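Learn > Kids > Art Explained > What Is a Sculpture?

We use cookies to remember your settings and see which pages people read. Accept | Manage choices

What Is a Sculpture?

A painting is flat. You stand in front of it and look. A sculpture takes up space, the way a chair or a person does, so you can often walk around it and see it from the back and the sides.

People have made sculptures for thousands of years. Some are small enough to hold in your hand. Others are taller than a house.

How are sculptures made?

There are a few main ways. The oldest is carving. The artist starts with a block of stone or wood and cuts pieces away until the shape is left. If too much is cut off, it can't be put back, so carvers work slowly.

Modeling is different. The artist uses something soft, such as clay or wax, and pushes it into shape. Clay can be added or taken off as many times as you like. When the clay dries, it is baked in a very hot oven called a kiln. Many pots and figures are baked at more than 1000 degrees.

Casting uses a mold, which works like an ice cube tray. The artist pours in melted metal or wet plaster, lets it harden, and opens the mold. The same mold can sometimes be used again to make another copy.

The last way is called assembling, or putting parts together. The parts might be wire, cardboard, old tools, or things found on the beach.

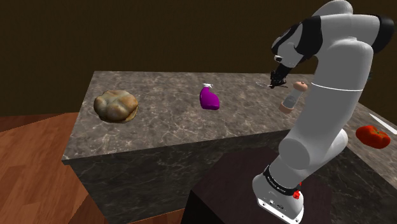

A computer-made picture of a robotic arm over a marble counter.

What is a sculpture for?

Some sculptures help people remember a person or an event. In Rimness, a stone fishing boat stands by the harbor for the sailors who worked there. Others are made for a temple or a church. Many are made to look at and think about, and two people may have different ideas about the same one.

A sculpture doesn't have to look like anything you know. Art like that is called abstract. The Perrin Garden in Cadurton has 10 large steel rings standing in the grass. Visitors can walk through them.

Can I touch it?

Usually not. Skin has oil on it, and the oil can stain stone and metal over time. Look for a sign, or ask someone who works there. The museum in Restthorpe has a touching table with 5 small sculptures on it, in bronze, wood, marble, clay, and glass.

Words to know

Kiln: a very hot oven for baking clay.
Mold: a hollow shape that you pour something into.
Plinth: the block or stand under a sculpture.
Relief: a sculpture that sticks out from a flat background, like the head on a coin.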